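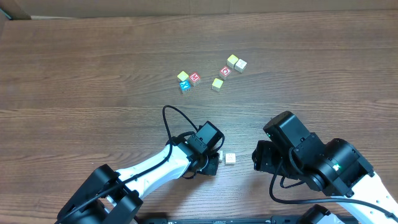
Two-arm bench, block sorting task.

About the Club

Sorton Robotics Club is a student-run group at Kinnunen Technical College. Members design, program and test two-arm manipulation tasks on a shared bench, and enter the results in the regional Voritz Challenge each April. The club is open to students in any program. No prior experience with robot arms is required, but new members complete a safety session before they operate the bench.

The club started as an evening class in motor control and became a registered student organization after its first competition entry. It currently has 59 members, of whom 17 hold operator status. The remainder work on software, fixtures, documentation and data review.

What We Work On

The main project is called Vokitz. It is a set of control and training software for a pair of tabletop arms working in the same space. The standard task uses small cube-shaped blocks, some with colored tops and some white. The arms must pick blocks from loose clusters and place them in a given order without contact between the two wrists.

Blocks were chosen as the standard object for practical reasons. They are cheap to replace, their edges are easy to measure, and they stop where they are placed. They also expose most of the common faults: poor finger alignment, wrong approach angle, and one arm blocking the other. A block pushed against its neighbor is harder to grasp than one standing alone, so starting layouts are graded by spacing and rotation.

Each run is logged with joint positions, gripper state and operator notes. The current task library holds 163 layouts. Runs that end in a dropped block are kept in the log and marked as such.

How the Club Is Organized

Work is divided among three groups:

Bench – operation, calibration, cable routing and repair
Software – motion planning, logging and the Vokitz code base
Task design – layouts, scoring rules and test procedures

Members may move between groups at the end of a term. Bench time is booked in advance in two-hour slots, with two people present for every slot. One operates and the other stays within reach of the stop button.

Competition

The Voritz Challenge scores teams on placement accuracy, completion time and recovery from errors. The club enters one team per year. Members qualify by completing the reference layouts in a supervised trial – software members included.

Joining

Applications are accepted at the start of each term through the student activities office. Dues cover block sets, gripper pads and replacement cables. Bench access is given after the safety session and a short written check.

Page last updated December 25, 2021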